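Jestent puts its bin-picking cell on a written upkeep schedule

May 23, 2025

Jestent, the contract packing firm on Luson Road, has started running its bin-picking cell under a written upkeep schedule after a spring in which the robot spent more time stopped than the company wanted. The schedule took effect this month and covers the gripper, the cables on the arm, and the two metal bins the robot works over.

The cell is used to test how well mixed household goods and toys can be picked from a bin before a job is quoted for a customer. It went into service last fall. By the end of March it had logged 306 stops that needed a person to step in, according to Ginette Charbonneau, who runs the cell. Most of them had nothing to do with the software.

"I went back through the log and 59 of those were the bin," Charbonneau said. "It had crept over a little, the fingers came down where the floor used to be, and the arm faulted out. You clear it, you start again, and after lunch it does the same thing."

The front bin is now held with a bar clamp on its left side. Its position is checked at the start of each shift with a paper template taped to the bench. If it has moved, the operator loosens the clamp, resets the bin and runs the arm slowly to three taught points before picking begins.

Charbonneau said she tried bolting the bin down first and gave up on it. The cell changes over to a different bin size for some customers, and the bolts added too much time to each change.

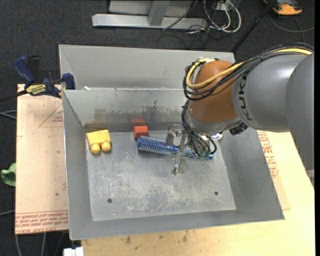
The KUKA arm in the Jestent cell, with its gripper lowered to a blue brush in the front bin.

The gripper gets the most attention under the new schedule. The fingers are wiped down daily and measured every 600 picks for bending at the tips. A finger that is out of line is pulled and replaced with one from a spare set that has already been measured. Tips are the weak point because the robot has to work close to the floor of the bin to get hold of flat or narrow items, and long-handled goods such as brushes are among the harder ones.

Air tubes and fittings at the wrist are checked by hand once a week with the arm locked out. Charbonneau said a slow leak in April took two days to find. The gripper was closing late, and the first guess was a bad valve. The leak was in a fitting that had backed off slightly.

The cables that loop over the arm are on a monthly check. The operator drives each joint through its full range at low speed while a second person watches for rubbing or pulling. Ties are replaced if they have slipped. The loop was let out in April after the wrist was found to be tugging on it at one end of its travel.

Bin floors are left scuffed. The company looked at repainting them but decided the paint would chip and leave flakes on the goods. Reflections off the metal walls still cause a false pick now and then, mostly with brightly colored toys, and Charbonneau said that part is being handled in the vision settings.

Sæther, the integrator that built the cell, reviewed the schedule and asked for one change, moving the brake test from twice a year to quarterly. It will also supply up to four sets of fingers a year under the service contract. Jestent had been making its own in the shop, and they did not all match.

Stops have dropped since the changes, though the company said it would wait for a longer run before giving a figure. The first full run under the schedule is set for June, when the cell will work through 3,000 picks with goods from Tinside, a housewares and toy seller.

A second cell is planned for the same room. Charbonneau said it will get the same clamp setup and the same paper template.

"The template cost us a sheet of paper," she said. "I'd like to get one done for the back bin too."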